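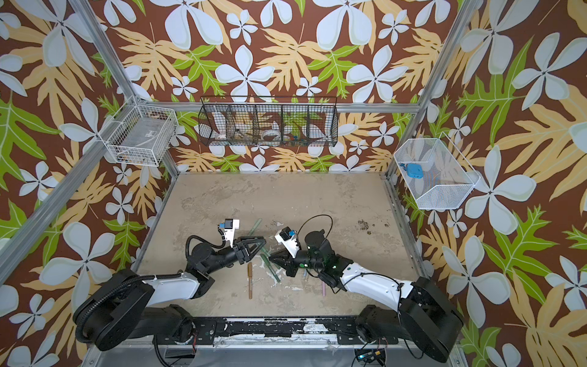
Back wall paper, brown ground with the pale blue-white flowers. Lime green in the leaves is the colour to match.

Wed 22 May

Paste trials, second batch. The April lot lifted at the seams on the Nikby board, so I've gone back to sizing everything first. Mixed 500 g of the Lamont powder to the packet ratio and let it stand for 10 minutes. Still lumpy. Put it through the sieve and it was fine after that.

Three test strips hung on offcuts:

A — unsized board, paste on the paper. Bubbled within minutes, most of it brushed out.
B — sized board, paste on the paper. Flat, edges down. Slid well enough to line up the pattern.
C — sized board, paste on the board. Flat but grabbed too quickly, and I tore a corner trying to shift it.

B is the one to carry on with. Leave all of them on the rack until Friday and check the edges with a thumbnail before anyone trims them.

Pattern match on the Dundis roll is a half drop, so allow for the waste when cutting. I lost 75 cm on the first length by treating it as a straight match. The label does say so, in small print on the inside.

Colour: the new roll is slightly greener than the old one. It shows in daylight by the door and hardly at all under the lamps. Don't mix the two on one wall.

Still to do: order more size from Vallau, they were out last time. New blades — the snap-off ones are dragging on wet paper. Wash the seam roller properly, there is dried paste in the axle again.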